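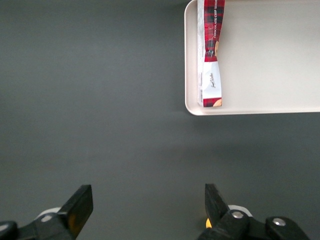

Drisia estimates a grasp pose from a depth crop and a segmentation mask, and with its default settings it handles cartons on an open table well. Trays are harder. A low rim sits close to the same height as an object lying flat, so the plane fit can merge the two and the mask grows outwards. The shortbread box used for this tutorial lies close to the left rim of a cream tray, with its long axis parallel to that rim, and a grasp across its width puts one finger in the narrow strip between carton and rim. The steps that follow set up a rim mask and a clearance check so that the planner rejects such a grasp when the strip is too small.

Before you start

You need Drisia with the Tuker driver loaded and a valid hand-eye calibration. If the calibration dates from before the last gripper change, redo it first. An error there looks exactly like a bad rim mask and will waste an afternoon.

Step 1. Fit the table plane

Move to the viewing pose with the fingers open. Run the plane fit on the region outside the tray only. On a plain dark table the depth can be patchy, so set the minimum inlier count to 3,000. If the fit fails, raise the exposure before you lower the count.

Step 2. Mask the fingers

Both fingers appear in the wrist view and will be segmented as objects unless masked. Record one mask with the gripper fully open and save it with the driver profile. Masks recorded at other openings are not interchangeable.

Step 3. Extract the rim

Fit a second plane to the tray floor, then mark every point above it that belongs to a connected edge. When part of the tray lies outside the view, switch off closed_contour. The default expects four corners and returns an empty rim if it finds fewer.

Step 4. Set the carton orientation

Printed patterns such as tartan give strong edges that have nothing to do with the shape of the box. Take yaw from the depth outline and leave the colour weight at zero. Refilwe Nkuna's patch for Quintela does this automatically, but it has not been merged into Drisia.

Step 5. Check clearance

Set finger_margin to 2 mm and run the planner in dry mode. Candidates that touch the rim are listed as RIM_COLLISION. If all of them are rejected, allow a grasp across the short end or add a push away from the rim before the pick.

Known problem

Yaw may flip by 180 degrees between frames on a symmetrical outline. Lock it after the first accepted estimate.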